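Drying T-shirts and shirts indoors on a floor-standing rack

Household tips, laundry section. Notes compiled by Osian Watkins, updated 13 January 2025.

A folding rack dries cotton evenly only if air reaches both faces of the cloth. Most creasing and most musty smells come from garments doubled over a rail with the two halves touching. Jersey T-shirts can go on plastic hangers before they go on the rack. Woven shirts can go either way, but should be shaken out first and the collar stood up.

Loading a hanger

Work with the garment still damp from the spin. Do not wring it again by hand. Hold the T-shirt by the shoulders and give it two sharp shakes to release the folds set by the drum. Pass the hanger in from the bottom hem and bring the hook up through the neck opening. Going in through the neck stretches the ribbing, and on lighter jersey the stretch stays after ironing. Settle one shoulder on its arm of the hanger, then the other, and pull the side seams down until they hang vertical.

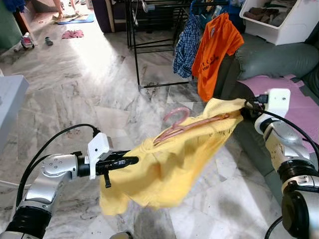 Can a hanger be put in through the neck if the collar is wide?
A wide boat or scoop neck will usually take it, provided the cloth is not pulled tight at any point. For a crew neck, use the hem.

Keep the hem off the floor while loading. Stone and tile floors hold fine grit even after sweeping, and damp cotton picks it up at once. If the hanging height is short, sit down to do the job or lay a clean towel underneath.

Plastic hangers are preferred for wet work. Bare wire rusts and marks the shoulder line, and unvarnished timber can stain pale cloth. Check moulded hangers for flash along the seam, which snags jersey. A few strokes with a fine nail file will remove it.

Spacing on the rack

Leave a clear gap between garments, wide enough to pass a flat hand through without touching either. Heavy items such as trousers go towards the outside, where air moves most freely. Light shirts and T-shirts can take the middle. Dark and bright colours should not touch pale ones while wet, particularly during the first few washes.

Long garments should clear the bottom rail. If they rest on it, a damp line forms across the cloth and takes hours longer to dry than the rest. Fold such items once over the top rail, off centre, and move the fold partway through drying.
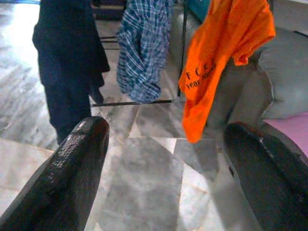 Checked cloth and an orange T-shirt on the rails of a metal rack.

Sunlight and printed cotton

Direct sun through a window speeds drying but fades dye and hardens some plastic prints. Turn printed T-shirts inside out, or set the rack at the edge of the sunlit area and move it as the light moves. Yellow and orange dyes vary a good deal between makers, so test one garment before leaving a whole load in the sun. White cotton may stay in full light.

With a window open at one end of the room and a door open at the other, a medium-weight T-shirt takes roughly nine hours in mild weather. Unathi Naidoo, who tested the spacing for this page, found thick seams and underarm panels were the last parts to dry. Check those before anything is put away.

Clearing the rack

Take items down in the order they dry, lightest first. T-shirts that are going into a wardrobe can stay on their hangers. Those going into a drawer should come off the hanger through the hem, the same route as they went in. Lay them on a clean flat surface and fold while the cloth is still smooth. Stack by type, heaviest at the bottom, and leave storage bins open for an hour before closing them up.
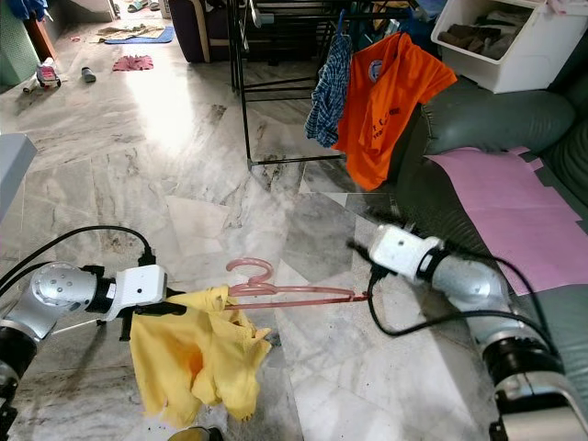 How are hanger bumps at the shoulders removed?
Dampen the raised area with a fingertip of water, smooth it flat with the palm and leave the garment lying down for 20 minutes. A cool iron will deal with any that remain.

Wipe the rails monthly with a damp cloth and dry them. On painted metal racks, look for chips at the hinges and touch them in before rust reaches the laundry. Fold the rack only when the rails are dry.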